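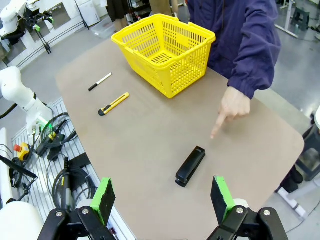

*Yellow basket, marker, utility knife and stapler on a table.*

**Wanted: 45 people who doubt that meal planning saves money**

Every budgeting column says the same thing. Write a list, plan the week, watch the bill shrink. I've read 67 of these articles and most of them quote each other. So the Hasthorpe Household Study wants to check, and we need people who shop for their own food.

You would keep every grocery receipt for 6 weeks, starting in August. Half of you will plan meals. The other half will shop the way you always have — badly, if that's your habit.

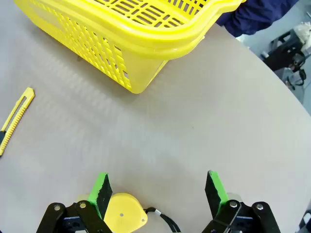
Please don't apply if you sell a planning app or write a blog about one. We also can't take anyone who already tracks their spending to the penny.

What you get: $101, paid at the end, and a copy of the results even if they're dull. No coupons, no "wellness gift."

What we ask:

- Live within a bus ride of Hasthorpe
- Be 18 or older
- Hand in receipts at the Ankrah Building, Room 6, before 5 p.m.

Write to Oddur Snorradóttir at the front desk and say what you spent on food last week. A guess is fine — we'll assume it's low.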